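October, 7:40 am

Kultel's new contact spray arrived, the one that supposedly revives corroded terminals "in seconds." I don't believe it. Tried it on three of the Furnival battery holders from the damp cupboard and left three alone as controls.
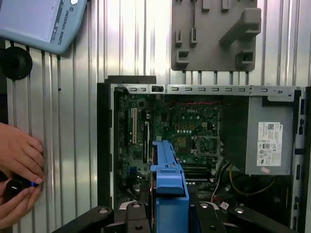
Resistance readings came first, same meter, same leads. Sprayed holders dropped a bit, but so did two of the controls after I'd clipped the probes on and off a few times. So wiping may be doing all the work. The makers also say it's good for old PCs, and with an empty CPU socket like the one on that Dell board I'd want far better evidence before spraying anything near it.

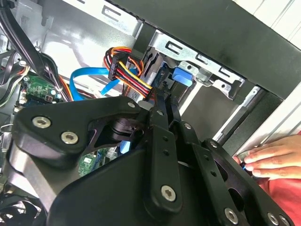

Holder 2362 is the odd one out. It read 10 ohms before and after, spray or no spray. Probably a bad rivet.

The Plurkix leaflet quotes a Skodcombe trial with no control group at all. Not impressed.

To do: repeat with plain alcohol and a cotton swab. Don't reorder the spray yet.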